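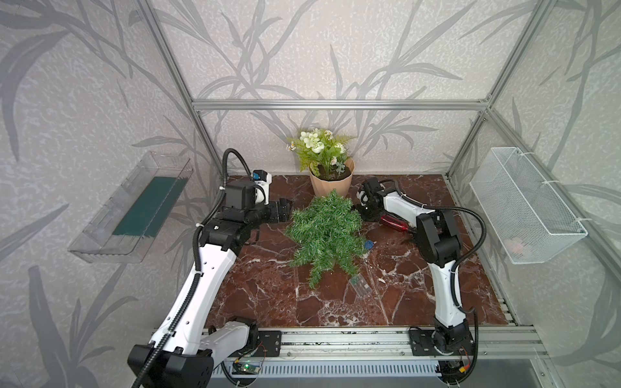
The two arms of the Evis cell in Cilside, with the pine branch and the flower pot on the table.

In December our small maintenance club made a visit to the workshop of Rovov in Cilside. The drive is 200 kilometers from our town, so we left when it was still dark and arrived a little before ten. The company has the ground floor of the Pichon building, behind the bus station. Parking is in the yard, but the entrance is on the other side, and we walked once around the whole house before we found the bell.

We had asked to see one machine only, and to see it properly. On earlier visits to other companies we were shown everything in one hour and afterwards could not remember anything. Rovov agreed and gave us the morning at Evis, which is their name for a cell where two arms practice the handling of soft and tangled things. At present these are decorations.

How the cell is built

The frame is silver aluminum profile, the same kind many of us use for benches at home. Both arms stand at the near edge, each on its own black mounting plate. I liked this arrangement, as a person with a hex key can come to the base without leaning over the table. The cables of each arm go in a black flexible conduit, which makes a wide loop in the air. I would have tied it closer, but the technician explained that a tight conduit pulls on the wrist at the end of the reach, and that they replaced two of them in the first summer before they learned this.

The walls inside have a paper with gray grass and leaves. A colleague from our club asked if it can be washed. It can be wiped with a dry cloth, and when it gets marks they put a new piece.

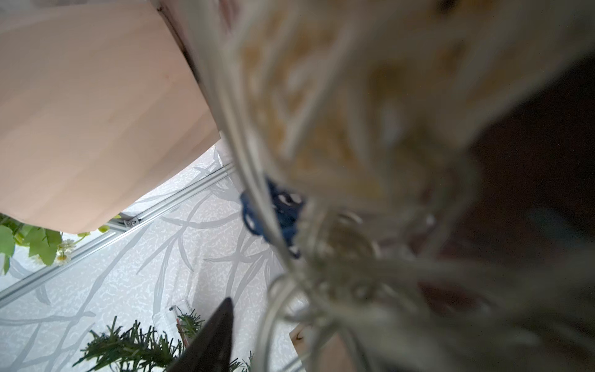
Cleaning the camera is the first task of the morning at Evis, before any arm is moved. The lens gets a soft cloth without liquid, then the technician looks at the live picture and checks that she can recognize the same things as the day before. When the gripper carries something bulky, this check does not say much. The pale strands come so near to the lens that they are only a blur over a big part of the view, and one has to judge the sharpness by what stays free, for example the gray branches on the wall or the grooves of the aluminum rail. Therefore the rule is to check with open and empty fingers. The result goes in a paper notebook, one line for each day.

After the camera come the fingers. They are wiped, and the technician feels with her thumb for small cuts on the inner side. A cut finger catches on thin wire and then does not let go. She told us that a pair lasts almost 100 hours with the decorations, and less if the wire is stiff.

Then the base plates. Every screw has a line of paint on it, and if the line is broken, the screw has turned. This takes a few minutes with a flashlight. We were allowed to do it ourselves, and our group found nothing, to some disappointment.

The last point before work is the string lights. They have a clear wire with cream-colored balls on it, and a dark blue piece of fabric where the gripper can take hold of the bundle. A loop of such wire can come very near to the other arm, so the technician stays within reach of the stop button for the first lift and keeps her eyes on the loops instead of on the fingers.
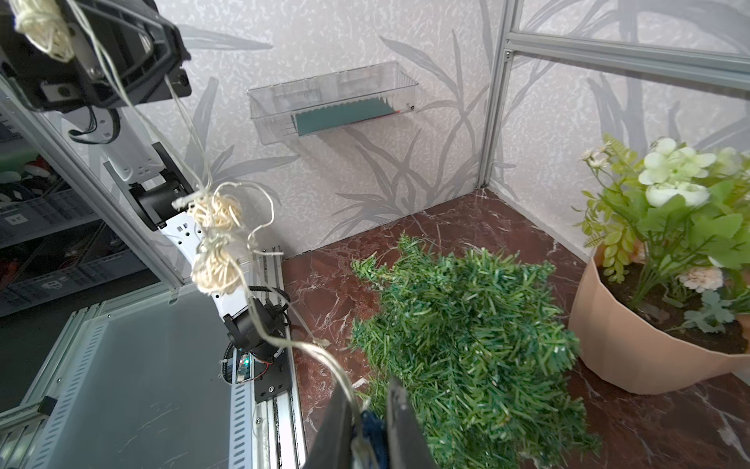

What is repaired, and how

Small repairs are done inside the cell with the arm parked and the power off. For a wrist joint or anything behind the elbow, the arm is taken off together with its plate and carried to a bench in the next room. The spare arm is already on a plate of the same kind. The change takes 8 minutes when all goes well, and longer when the connectors do not want to open.

I asked about calibration after the change. They drive the arm to a few fixed points, compare, and correct the values in the software. I did not understand every step here and my notes are not complete, so I will not try to repeat it.

Practical notes

Groups can come in the morning only. Closed shoes are required, and long scarves must stay in the hallway. Coffee is offered, but the kitchen is small and we drank it in two turns. For lunch we went to the bakery opposite the Pichon building, where the soup was good and the tables were all taken by half past twelve.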